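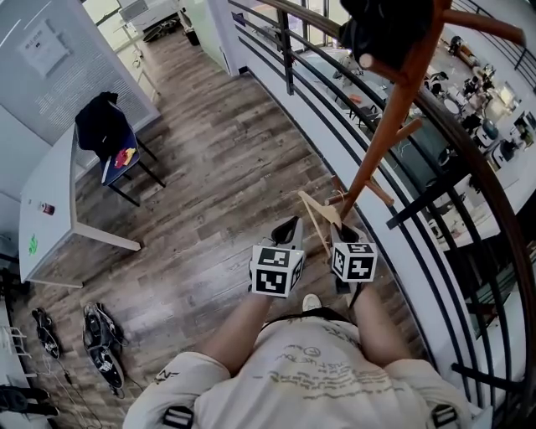 옷걸이 앞의 8시간

멤아멜의 데이터팀은 중이층에 있었다. 아래층에는 기계가 있고 위층에는 사람이 있다는 것이 회사의 배치 원칙이라고 했지만, 레니 코코넨이 보기에 위층 사람들이 하는 일은 기계에 더 가까웠다. 양손에 회색 그리퍼를 쥐고, 그 위에 흑백 무늬가 박힌 하얀 큐브를 하나씩 얹고, 머리에 카메라를 이고, 옷걸이에 옷을 건다. 건 다음에는 내린다. 내린 다음에는 다시 건다.

"오늘은 몇 개 남았어요?"

레니가 물었다. 난간 쪽에서 제이베데 에르소이가 화면을 보지도 않고 대답했다.

"177개."

"어제도 177개였잖아요."

"어제 건 셈이츠에서 반려했어."

셈이츠는 고객사였다. 플로스데일 어딘가에 있다는데 가 본 사람은 없고, 메일만 왔다. 메일은 늘 정중했고 늘 반려였다. 이번 사유는 '동작이 지나치게 능숙함'이었다.

"능숙하면 안 되는 건가요?"

"처음 3000개는 자네가 서툴러서 반려됐던 거 기억하지?"

"기억하죠."

"그럼 그 중간으로 해."

레니는 그 중간이 어디쯤인지 생각하며 양손을 바닥 쪽으로 내렸다. 모든 시연은 같은 자세에서 시작해야 했다. 팔을 앞으로 뻗고, 고개를 숙이고, 마룻널을 내려다본다. 규정에는 '자연스럽게'라고 적혀 있었다. 석 달째 이 자세로 출근하다시피 하니 정말 자연스러워지기는 했다. 지난주에는 어머니 댁 현관에서도 그러고 서 있다가 허리가 아프냐는 소리를 들었다.

"시작합니다."

삐 소리가 났다. 오른손 그리퍼로 나무 옷걸이를 집는다. 옷걸이는 순순히 딸려 왔다. 너무 순순했다. 레니는 중간쯤의 인간이 되려고 손목을 조금 떨었다.

"지금 떤 거 일부러지?"

"티 나요?"

"나는 모르겠는데 모델은 알 거야. 그 녀석이 자네를 얼마나 오래 봤는데."

그 말이 이상하게 신경 쓰였다. 아래층의 로봇은 레니의 손만 보고 자랐다. 얼굴은 본 적이 없다. 레니의 얼굴은 카메라 뒤에 있었으니까. 그러니 로봇이 아는 레니는 두 개의 회색 집게와 신발코, 그리고 가끔 화면에 들어오는 책상 위 빨갛고 흰 캔이 전부였다. 데스피나 디미트리우 팀장은 이런 이야기를 싫어했다. 모델에 감정을 이입하면 라벨이 지저분해진다는 것이었다.

점심 무렵 팀장이 계단을 올라왔다. 손에는 출력한 보고서가 있었다.

"어제 평가 결과 나왔어. 성공률은 괜찮아. 그런데 습관이 하나 붙었어."

"습관이요?"

"옷을 걸고 나서 한숨을 쉬어."

레니는 그리퍼를 든 채로 팀장을 돌아보았다. 카메라도 함께 돌아갔으므로 이번 시연은 버려야 했다.

"로봇이 한숨을 어떻게 쉬어요."

"양팔을 내렸다가 조금 올려. 그리고 1초쯤 멈춰. 매번 그래. 메렌데스 쪽 자문이 그러는데 학습 데이터에 있는 동작이래."

제이베데가 의자를 돌려 레니를 보았다. 레니는 등받이에 걸어 둔 검은 재킷을 보았다. 재킷은 할 말이 없어 보였다.

"저는 한숨 안 쉬는데요."

"영상 틀어 줄까?"

"아뇨."

오후 내내 레니는 한숨을 참았다. 참다 보니 걸고 나서 손을 내려놓을 때마다 온몸이 뻣뻣해졌고, 제이베데는 그것도 데이터라며 따로 표시를 해 두었다. 열아홉 번째에서 옷이 떨어졌다. 규정상 실패한 시연도 저장해야 했다. 레니는 집게로 옷을 주우려다 두 번 놓쳤고, 세 번째에 욕을 했다. 다행히 소리는 녹음되지 않는다.

"그거 좋다."

제이베데가 말했다.

"뭐가요?"

"방금 거. 딱 중간이야."

퇴근 시간이 지나서 레니는 장비를 벗고 난간에 기대 아래층을 내려다보았다. 프르제미슬 마할라가 로봇의 야간 평가를 걸어 놓고 커피를 마시고 있었다. 로봇은 외투를 집어 들고, 옷걸이 앞까지 가서, 걸었다. 그리고 양팔을 내렸다가 조금 올렸다. 1초쯤 멈췄다.

"저거 고칠 수 있어요?"

레니가 아래로 소리쳤다.

"한숨 없는 걸로 새로 찍어 주면요."

"몇 개나요?"

프르제미슬이 화면을 들여다보더니 손가락으로 숫자를 만들려다 포기하고 외쳤다.

"3000개!"

레니는 양팔을 내렸다가 조금 올렸다. 제이베데는 벌써 내일 날짜로 새 폴더를 만들고 있었다.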